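Print this page | E-mail this page

Play Session Helpers Wanted, Clusbridge

Do you like children, noise and a good sit-down on the carpet? Flita runs free play mornings for under-fives and the grown-ups who bring them, and from November we're opening a second group in Clusbridge. We need 6 new helpers and we can't wait to meet you!

You'd give us one morning a week in term time. Doors open at 9.30, and the first hour is free play (bricks, paint, dressing up, whatever they fancy), then snack, then songs. You don't have to sing well. You do have to sing. There's a fair bit of mopping too, and a lot of very good conversation with parents who've been up since four.

No qualifications needed. We'll pay for your background check and your travel, and you'll spend two mornings with our Stanoveck group first, so you can see how it all goes. We've had more than 2,000 visits there and it still feels like a big, messy family.

To apply, write to Phong Âu at the Flita office, Dudek Street, and tell us a bit about yourself and which mornings suit. One side of paper is plenty. Bilingual helpers especially welcome. 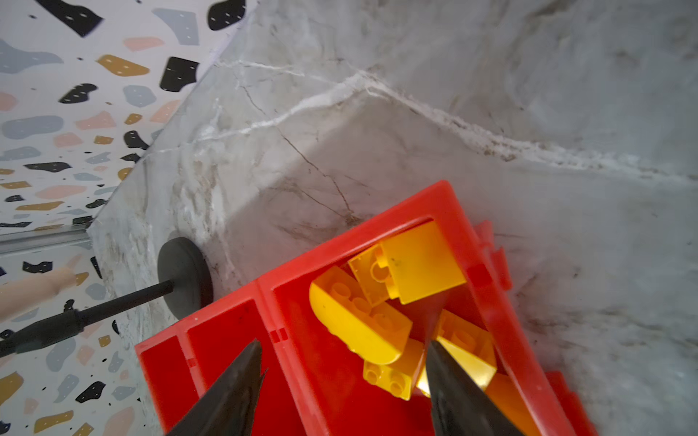
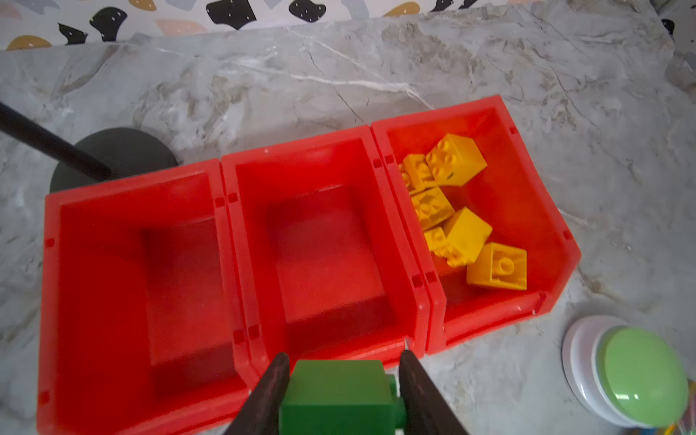

Yellow bricks in the red bins

Comments (3)

Marta: Is there an upper age limit? I'm 60 and my knees are still good.

Phong: None at all Marta, please apply!

jo_b: Did this in Stanoveck last year, loved it. Bring spare socks.

Contact us | © Flita | Back to top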